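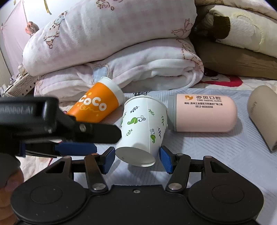
Figure 8.1 Cups and cylindrical containers on a bed sheet, with blankets behind them. The paper cup with the leaf print is on its side.

Chapter 8
Loose Containers on Soft Surfaces

Terms introduced in this chapter: loose container, soft surface, rest position, roll path, clearing order, holding tray, return point, unassigned item

8.1 Scope

Chapter 7 dealt with containers on hard, level surfaces such as counters, desks and shelves. This chapter covers the same class of objects on beds, sofas and upholstered chairs. The work is part of room clearing and is done before any bedding is folded, changed or straightened.

A loose container is any open or lidded vessel that can be lifted with one hand and is not fixed to, or stored inside, another item. Disposable cups, reusable tumblers, toothbrush cases, pill bottles and small canisters all qualify. Storage boxes do not. They are covered in Chapter 11, even where they stand on or beside the bed.

A soft surface is one that changes shape under the weight of the object or of the worker's hand. A mattress with a fitted sheet is the usual case. A folded blanket on a mattress counts as a second soft surface and is cleared separately.

8.2 Rest positions

A cylindrical or tapered container on a soft surface is found in one of three rest positions.

Upright. The base is in full contact with the surface. On a mattress this position is unstable, and pressing down near the container can tip it.

Tilted. The container leans on bedding or on another object. Removing the support changes the position, so the tilted container is taken before whatever holds it.

Lying. The side wall is in contact with the surface. The paper cup and the orange cup in Figure 8.1 are both in this position.

The shape of a lying container determines its roll path. A straight-walled cylinder rolls in a line at right angles to its long axis. A tapered paper cup rolls in an arc, with the base on the inside of the curve and the rim on the outside. The arc is short on a sheet and shorter on fleece. A lid wider than the cup wall acts as a stop in some designs and makes no difference in others; see Table 8.2.

8.3 Contents

The contents of a lidded container cannot be judged by its position. Every lidded container is treated as full until it has been lifted and checked. The procedure is as follows.

1. Place the holding tray on a hard surface within reach of the bed.
2. Grip the container around the wall, below the lid.
3. Turn it upright over the place where it lies. Do not carry it on its side.
4. Move it to the tray and check the lid.
5. Inspect the sheet underneath for moisture. If any is found, go to Section 8.6.

Open containers follow the same steps, with step 4 reduced to placement. A paper cup is gripped near the base, where the wall is stiffest. Gripping at mid-height deforms the wall, and any liquid left in the cup rises toward the rim.

The capacity of a container affects the choice of grip. The exercises at the end of this chapter use a 440 mL cup and a 525 mL tumbler, filled and empty.

8.4 Clearing order

The Kendley order, used throughout this book, starts at the edge of the bed nearest the worker and moves toward the far side. Within each strip, containers are removed in this sequence: open, lidded, sealed. Blankets and pillows stay where they are until the last container has been taken off.

Some training programs use the Soltani order, in which all open containers are removed from the whole bed first. It requires more reaching across the mattress. Iraís Zavala compared the two orders in 37 bedrooms at the Podorbridge training house and found no difference in spills. The Kendley order was faster on double beds. On single beds the times were equal.

8.5 Sorting at the tray

Once on the tray, each container is assigned a return point: kitchen, bathroom, bedside, recycling or trash. Printed text on the wall is a partial guide. A container marked with the name of a dental clinic is likely to belong in the bathroom, but such items are also handed out as gifts and reused for pens or hair ties. A cup printed with a brand name may be a single-use cup or a reusable one sold under that brand. Check the material and the lid before discarding it.

Where the text is faint or missing, open the container if the household has agreed to this. If it has not, record the container as an unassigned item and leave it on the tray for the occupant. Unassigned items are never placed in the trash.

8.6 Moisture on bedding

Blot with a dry white cloth, working from the outside of the mark toward the center. Lift the sheet and check the mattress cover. Fleece blankets in contact with the mark are moved to the laundry point unfolded, with the damp side facing up. Stain treatment by type of drink is given in Chapter 14.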